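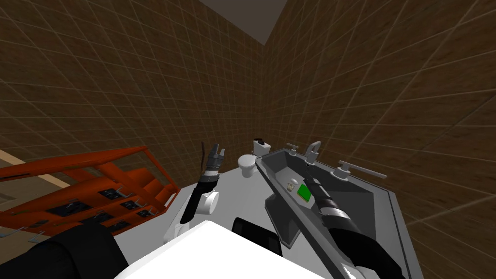 *Head view. Right arm over the basin, green object under the tip.*

Sunday, sim bench, Pluditer sink task. The batch report says 400 runs, 31 failures. I don't believe the 31. The Brorkier scorer marks a run good if the right arm gets to the basin and the episode closes without a contact fault, and that tells me very little about the sink.

Pulled run 876 first, scored as a pass. 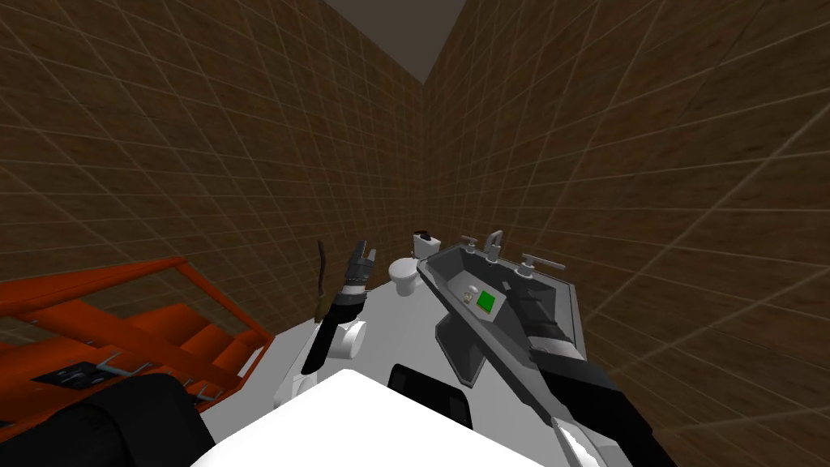

*Head view. Green and pale items close together in the basin.*

Nothing in the pass rule looks at where the green one ends up. Also no check on the left arm at all – it could park in the wall and still score.

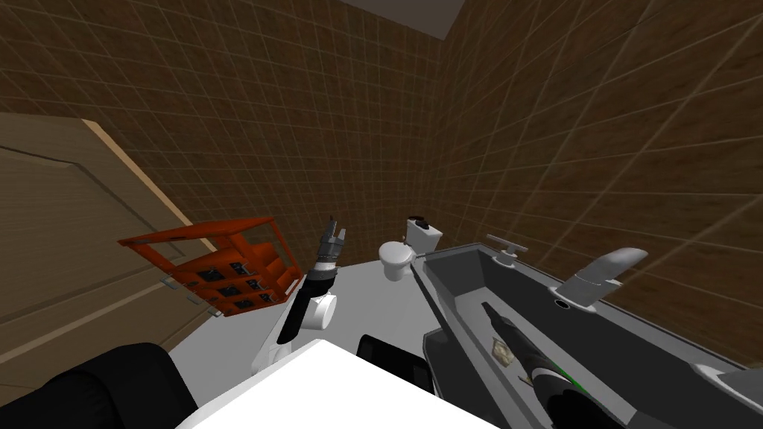 *Head view. Right arm in the basin, small beige item just past the tip.*

Kadlec's patch notes blame the grasp timeout. Maybe. I set it to 15 seconds, reran, got the same failure count, and the logs still show "grasp closed" with zero finger force. Somebody should explain how that counts as a grasp.
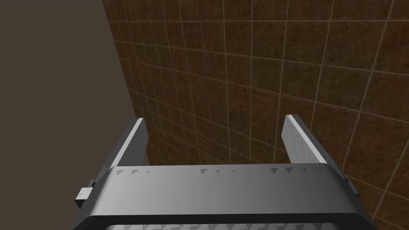
*Gripper view. Fingers apart, nothing between them, tile behind.*

The Hullirska build should not go near the real arms until the scorer reads finger force. A false "closed" on hardware means the arm lifts on nothing and carries on to the next step.

To do:
- rescore all 400 with a force check
- diff the gripper config against the January one
- left arm limits – still open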